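Stedville Restaurant Month: progress report to the Triterside Fund
Prepared by Sigita Sepp, program coordinator
Reporting period: through the end of March

Sign-ups closed on Friday with 7 neighborhoods represented, up from last year's 3. The fixed-price menus are set, and each restaurant has agreed to give part of every menu sold to the Stedville meal program. Kivi, the café on the square, will host the opening night. Your grant has paid for the printed guide, the shared booking page and the first half of the shuttle costs.
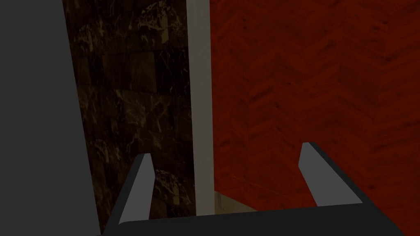

The printed guide went to press with a run of 2000 copies. Róisín Carroll handled the listings and got final menus from every kitchen except two, which will appear online only. We kept the cover plain after the first draft came back too busy. The web version has more room for pictures. Copies go out to the library, both hotels and the bus station next.

Bookings are handled through Usent. The page works on phones, and diners can now filter by neighborhood and by price. One problem remains: restaurants that change their hours have to email us, and we update the page by hand. We have asked for a direct login for each restaurant and expect it before opening night.
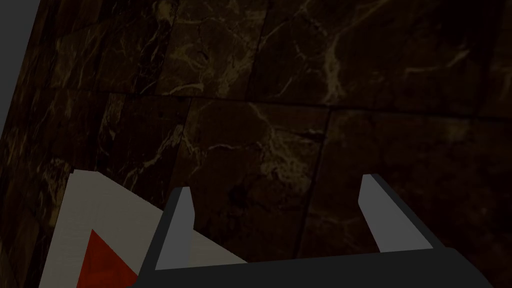 Until then Róisín is checking hours every morning, and the restaurants have been told to send changes by 3 p.m. the day before. This has held up well so far. Two wrong listings were reported and both were fixed the same day.

The shuttle is the one item behind schedule. The operator can cover Friday and weekend evenings but has not confirmed the late run — the one kitchen staff would use to get home. If it falls through, we would like to move that money to ride vouchers and will ask for your approval in writing first.

Opening night at Kivi is limited to 100 seats. We have set aside a table for the Fund and need your guest names by the end of next week.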